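Skisard Owners Club
Minutes of the general meeting, Apr 28, 2026

Chair: Ekaette Garba

The January minutes were read and approved with one correction: the tire discount applies to members' own cars only.

Track day. The Flekovgate circuit has offered us two dates in the fall. Deposit is $400, balance due on the day. The limit is 20 cars per session. Passed on a show of hands.

Brakes. Several members reported squeal from the Hikia pads after the first 1000 miles. Ekaette will write to the supplier and ask whether the newer compound fits the older calipers.
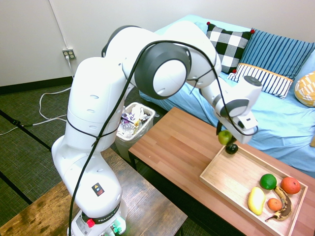
Members running the original pads were asked to send in their mileage before the next meeting so it can go in the same letter.

Newsletter. Copy is short again. An article on rebuilding the Sequeira gearbox was promised and will run over two issues.

Other business. Question about historic plates held over. Meeting closed at 9:10 p.m.

Recent items
Flekovgate track day: entry form
Winter storage checklist
Wheels and tires for sale
Minutes, January meeting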